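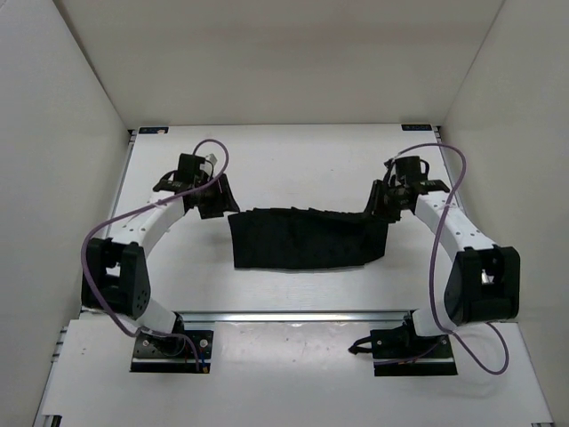

3. The planner, and what we did to it

Covach, our two-arm cloth folder, plans each arm on its own and then checks whether the plans collide. They usually did. In September the checker rejected more than 3000 plans, most of them for elbows that were nowhere near each other. The safety margin had been typed in as 100 mm by someone who meant 10. The commit is signed Naveed Qureshi, who is also writing this section.

With the margin fixed, planning takes 18 ms. Corner detection still fails on black fabric, where a crease and a hem look much the same to our depth filter. We have 14 ideas about this and one working laptop.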